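Covbridge rent 'health check' leaves tenants guessing

Tenants in Covbridge will be sent a 'home health check' this month, a form that asks 27 questions about damp, draughts, noise and sleep. The letting firm behind it, Skasano, says the answers will help it decide which homes get repairs first. What it does not say, in the four pages that come with the form, is how.

The form went through doors on Saturday. It asks people to score each room for comfort, to say how often they wake in the night and to name the thing they would most like to see put right. There is a box for a phone number and a smaller one for a signature. There is no box for the date on which a repair was first reported, which many tenants would say is the only question worth asking.

Skasano manages 519 homes in the town, most of them in the streets behind the old bus depot and in the two blocks at Pusero Court. It took them over from Seyoum Lettings last year and promised at the time that it would clear the backlog of repairs it had inherited. It has not published a figure for that backlog, then or now. Asked for one this week, the firm sent back a statement which said that it was 'listening to residents' and that the health check was 'a fresh start for everyone'.

The same statement says the questions on sleep were added after staff heard that people were losing rest in cold bedrooms. That may well be so. Anyone who has spent a winter at Pusero Court could have told them as much without a form, and plenty did, by phone and by letter.
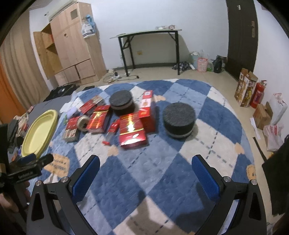

Hamdia Gidey said she had reported the same patch of mould in her back bedroom four times and had been given a new reference number on each occasion. She has filled in the form, she said, but she wrote the reference numbers across the top of every page, and she would like to know which of them counts.

The firm's answer to that sort of thing is that old reports will be 'carried across' to the new system. Tenants have heard this before. When Seyoum Lettings brought in its online repairs page, reports made by phone were meant to be carried across too, and people who rang to chase them were told to start again.

There is also the matter of the prize. Everyone who sends the form back by the end of July goes into a draw for £1000 off their rent. It is a decent sum, and it will bring in forms. Whether it will bring in good answers is another thing. A tenant with dry walls and a working boiler has just as much reason to enter as one with water coming through the ceiling, and the comfort scores will be added up all the same. If the average comes out well, it is not hard to guess which number will end up in the firm's next brochure.

Skasano says it will not use the scores in that way. It has not put this in writing on the form. 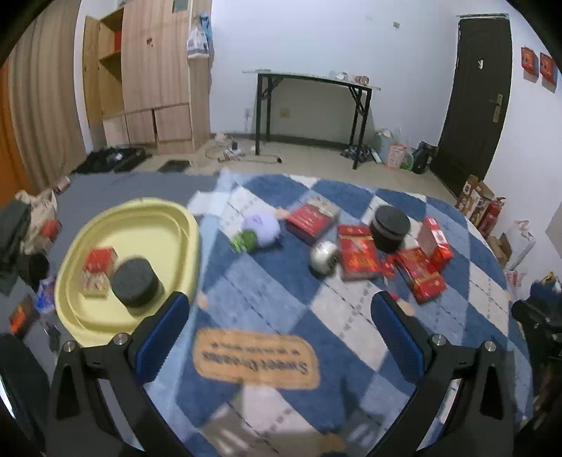

The scoring itself is odd. A room can be given anything from one to ten, yet the notes do not explain what a one is or what a ten is. Two people in the same flat could give the same bedroom a three and an eight and both be telling the truth. The notes do say that homes with 'lower overall comfort' will be looked at first, which seems to mean that a flat with one dreadful room and several fair ones could end up behind a flat that is a bit chilly all over. Families tend to find that the dreadful room is the one a child sleeps in.

Fasil Alemneh, of the Pusero Court tenants' group, wants the firm to send an inspector to every home with an open report before it counts a single form. He has written to Skasano asking for this and has had an automatic reply. The group is telling its members to fill in the form if they wish, to keep a copy, and to go on reporting faults in the usual way as well.

That last piece of advice looks sound. Nothing in the notes says that ticking 'damp' on the form counts as reporting damp, and a tenant who later needs to show when a landlord was told about a fault may find that a comfort score is not much use. Skasano was asked about this too. It said that anyone with an urgent problem should ring the repairs line, which is open until 5pm – the same line, with the same hours, that tenants have been ringing all along.

Results are due to be shared 'in the autumn'. The firm would not name a month, and it could not say whether they would be given street by street or only for the town as a whole.

Paper copies of the form can be picked up from the Skasano office in Covbridge. The form is in English only, though the firm says other languages are 'being looked into'.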